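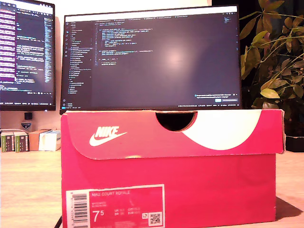
A closed shoe box on the desk: worn at the lid, and a fine thing to practice on.

GOOD PRACTICE CORNER: Write the rule before you write the motion

The new desk-work rules are out, and I've been looking forward to this one for months! Vesela Tomić and the bench group at Rusu have put together 14 rules for small arms working on ordinary desks, the kind with monitors and plants and somebody's cables all over them. Most safety reading we get is written for fenced cells on a factory floor, and very little of it helps when the arm is within reach of your keyboard. These rules start from the desk and I think they're terrific.

My favorite is rule 3, on stating the task. Before an arm goes near an object, the operator writes one sentence saying what will be touched, where, and what counts as finished. "Open the box" doesn't pass. "Lift the lid by its front edge until it stays up without help, then back away" does. Marin Todorova tried this with the Werkham group and the first afternoon was mostly arguing about sentences (the good kind of arguing). Two people had been scoring the same lid task differently since spring. One counted a lid that fell shut again as a success, the other didn't, and both had perfectly sensible reasons.

Rule 5 covers the objects themselves. Use real ones, keep them, and log their condition. Cardboard changes as it gets handled: corners fray, hinges go soft, and a lid that was stiff on the first try will give way much more easily later. The rule asks for a short condition note at the start of each session and a fresh note after every 20 contacts. It also says not to swap in a new box halfway through a run without starting a new log. I have broken this one more than once, so consider me reformed.
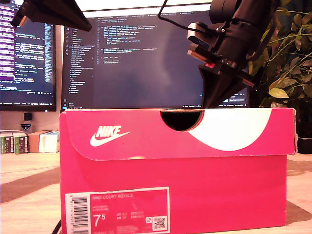
Then there's approach speed, which got the longest discussion of anything in the draft. The group settled on a two-stage approach — travel at your normal desk speed, pause clear of the object, then come in at the slow setting until contact. The pause has to be long enough for a person to say "stop" and be heard. On soft or hollow things like cartons, the contact force limit gets set from a test on the actual object, and it goes in the log next to the condition note. If you run Zuluso controllers, the pause can be saved with the task file, so you only need to set it up once.

Rule 9 is the housekeeping one, and please don't skip it. Cables get routed so that no planned path crosses them. Screens and plants count as obstacles and go in the workspace map along with everything else, even when the arm "never goes over there." Anything moved on the desk means the map gets checked again before power goes on. It takes a minute or two and I've come to rather enjoy it.

The stop button must be reachable by the person watching, with the hand that isn't on the mouse. We had a lively exchange about left-handed operators, and the wording now covers them too. Thank you to everyone who wrote in!

The full text runs to 3000 words, plus a one-page checklist to tape up near the arm. Rarka is hosting both, and printed copies of the checklist will be at the August meetup. Comments on rules 3 and 9 are especially welcome, and so are your own task sentences, good or terrible. Send them to Vesela with "desk rules" in the subject line and she'll add the best ones to the appendix.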